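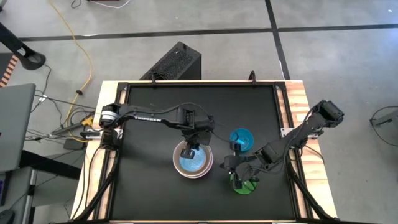
Workshop Tips: Getting Clean Training Runs From a Two-Arm Table

By Emiko Oshima

I have wanted to write this page for ages. Shivam Bhatt and I have spent most of a year on a method we call Tritance, which teaches a pair of arms to handle cups and bowls from recorded demonstrations, and it works far better than we hoped. The write-up for the Clerken workshop has the math in it. What it leaves out is the shop side, all the small bench habits that made the recordings worth learning from, and that's the part people keep writing to ask about. So grab a coffee, and if you have two arms on a table (or are thinking about it), steal whatever you like.

The method in short

A person drives both arms through a job, say picking up a cup and tipping it over a bowl. Most people then train on the whole recording as one long piece. We cut each recording into 3 stretches: the reach, the hold and the part where both arms have to agree with each other. Each stretch gets its own weight in training, and the last one gets the most, as that's where things go wrong. Our final set had 3,641 recordings in it. We first trained on 2,000 and the arms were already decent at single cups, but two-handed work stayed shaky until the rest went in.

Pick a dark, plain top

We started on bare pine and it was a pain. Knots and grain kept showing up as things the model seemed to care about! A flat black surface fixed it in an afternoon. Matte is best. If yours has a shine, go over it with a fine sanding pad and wipe with a damp cloth, then let it dry fully before you put anything on it. A wood strip around the outside is fine and handy for clamping to.

Use cups in loud colors

Bright blue and bright green cups on a black top are wonderful to work with, and a bowl with a pale inside makes it easy to see where the fingers are when you go back over a recording. See-through plastic is harder than solid. Train with some of it anyway if you can, because kitchens are full of it. Our cheap trick: record the first batch with solid cups, then swap in see-through ones of the same size. Scores dipped for one round and came right back.

Wash the cups. I mean it. Fingerprints on clear plastic catch the light, and greasy rims slip. Warm water, a drop of dish soap, air dry upside down on a rack. Paper towels leave lint and the lint sticks to the finger pads.

Start with the bowl near the middle

Both arms can get to the middle, so you learn very quickly whether the two-handed part is working. Once it is, start moving the bowl. We shift it a hand's width between recordings and never put it back in the same spot twice in a row. If you're the tidy type (I am) this is surprisingly hard! I ended up tossing a bean onto the table and putting the bowl wherever it landed. Take the bean away before you press record. Ask me how I learned that one.

Go into the cup from above

For light cups we had much better luck putting one finger inside the opening and one outside, and pinching the wall, than squeezing the whole cup from the sides. Side squeezes pop a thin cup out like a bar of soap. Come down slowly, stop, close, then lift. The stop matters to Tritance, as that's where our cutting script looks for the end of the reach. Half a second is plenty.

Rubber-tipped fingers help. If yours are bare plastic, try a wrap of the stretchy tape sold for sealing hoses, pulled snug and trimmed flush. Replace it when it starts to look polished.

Park the other arm on purpose

When one arm is working and the other isn't, decide where the idle one waits and keep it there. We let it drift in the early recordings and the trained arms drifted too, very faithfully. Now the waiting arm hovers over its own side with the gripper open. Shivam put a small paint dot on each mount so we can line the base joint up by eye at the start.

Cables, oh, the cables

I won't pretend our floor is pretty. Power cords run behind and beside the table and there's always an extra one. The rules that have saved us:

Give each arm its own slack loop, long enough that the elbow can fold all the way back without a tug.

Keep power bricks on the floor, off the work surface, and out of the path of your feet.

Use a bright extension cord. You'll see it before you trip on it.

Label both ends. Masking tape and a marker, nothing fancy.

Move the arms through their full reach by hand, with the power off, every time you change any of the above. A cable that's fine over the bowl can be tight as a guitar string at the far corner.

Snug the corners before you blame the model

We lost the better part of July to a mystery. Grips that had been landing beautifully started missing, always to the same side, and we retrained over and over. The culprit was a loose bracket on the frame. The table leaned a hair whenever an arm reached out. Now I go around with a hex key first thing, then press down on each corner and feel for any rock. A folded scrap of cork under a leg cures an uneven concrete floor nicely.

Take breaks by the clock

We record for 14 minutes, then stop. Past that our driving got sloppy, and sloppy driving is the one thing the method can't hide. Use the break to rename files, wipe the top and check the finger pads. Late afternoon sun through our side window also threw a stripe across the table, so we either pull the shade or record after 6 p.m.

Keep some of the bad ones

My favorite result, and the one I didn't expect! Shivam wanted every fumbled recording thrown out. I wanted to keep the ones where the driver dropped a cup and picked it up again. We trained it both ways, and the set with the recoveries in it was clearly better at recovering – the arms would miss, back off and try again. Throw out the crashes, keep the rescues, and put them in a folder of their own so you can try it with and without.

What we're still stuck on

Stacked cups. When one is nested in another, the arms take both nearly every time. Handles are hit and miss as well. We're trying a version of the cutting step that adds a separate stretch for letting go, and the early runs look promising with wide cups, less so with narrow ones. If you've had any luck with nested cups on a setup like ours, please write and tell me what you did with the angle of the wrist.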